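The Second Cache

My aunt called it the pantry. It was a five-gallon bucket with a screw lid, buried on a hillside two days' walk from the old Privamus warehouse, and she made me draw the way there from memory every Christmas until I could do it with my eyes shut. Which I did once, to show off, and got the creek on the wrong side.

So when the trucks stopped coming in December I figured I was in pretty good shape. I had my pack. I had dry socks and a filter and a pound of rice, and I had that map in my head with the creek (mostly) where it belonged. I locked the apartment, which was silly, and started walking before it got light.

The first day was easy. I kept to the rail bed past Dandar, where the store windows were already boarded, and a dog came along with me for a mile or so before it thought better of it. I slept under a cedar with my boots inside my sleeping bag. Frozen boots in the morning will take all the fight out of you, and I didn't have much to start with.

The second day it rained. I lost the trail twice, sat on a log, ate cold rice with my fingers and talked to my aunt, out loud, like a crazy person. She'd been gone seven years. She was still telling me to get up.

From the split rock you go 314 paces uphill. Her paces, though! She was five foot one and walked like she was late for something. I did 314 of mine and dug a very nice hole with nothing in it. Then I went back down to the rock in the almost dark, hunched my shoulders the way she used to, took short mean little steps, and quit counting at 291 because my foot hit something that sounded hollow.

The lid took both hands and some language. Inside there were beans, matches in wax, a wool hat, fishing line, a tin of the awful peppermints she liked. No money, no gun, no letter – I'd kind of been hoping for a letter. There was only an index card taped under the lid, in her big slanting capitals.

TAKE HALF, it said. SOMEBODY ELSE KNOWS THE WAY.

I sat there in the rain with the hat on, sucking a peppermint, trying to think who on earth that could be. Then I looked at the beans again. The bags weren't dusty. One of them had been opened and tied back up with a piece of blue yarn, in a knot my aunt never used.

I took half. I buried the rest, put the leaves back, and made my camp close enough to hear footsteps. 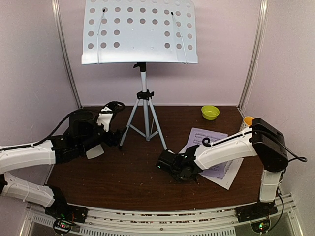 Alemayehu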